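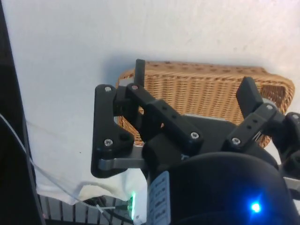
*A rectangular wicker basket with rounded corners, on a white surface.*

**The basket shelf at Lamwood**

Many members asked me in the last weeks about the small baskets, so I write a few lines for the newsletter.

The tan ones, like the one in the photo, are woven from thin strands that lie very close together. I like this kind of weave for small things. In our old baskets with the open weave, the buttons and the short pencils were always falling through, and we found them later under the shelf. With a fine weave this does not happen so often -- although needles still find a way, so please keep them in a tin.

We bought the baskets through Flalia, who sell to craft rooms and small shops. They have now 156 in stock in this size, and they told me the price will stay the same until the end of July. If you want one for your home, please write your name on the list near the door in Lamwood and I will put all the orders together. The smallest order they accept is 2 pieces, but with a common list this is not a problem for anybody.

Some words about the care. Please do not wash the baskets under the tap. A soft dry brush is enough for the dust, and for a sticky place you can use a cloth which is a little damp. Let the basket dry in the air, away from the heater. Last winter I put one of my own baskets on top of the radiator for one night, and in the morning the rim was cracked in two places. I still use it, but only for clothespins.

If a strand comes loose, do not pull it and do not cut it short. Push the end back under its neighbor with a blunt needle. When the strand is already broken, bring the basket to me and I will try to weave in a new piece. I have a small bundle of material left from the repair afternoon in Ikdale, in a color that is nearly the same.

The yarn from Gashaw also arrived, more than 300 balls, mostly gray and green. It is still in the boxes in the back room. I would like to sort it by thickness and not by color this time, because last year we mixed thick and thin yarn in one basket and it took a long time to separate them again. I will start at 4 p.m. on the next open afternoon, and two or three helpers would be very welcome. Tea will be ready, and please bring your own cup.

Haris Pirzada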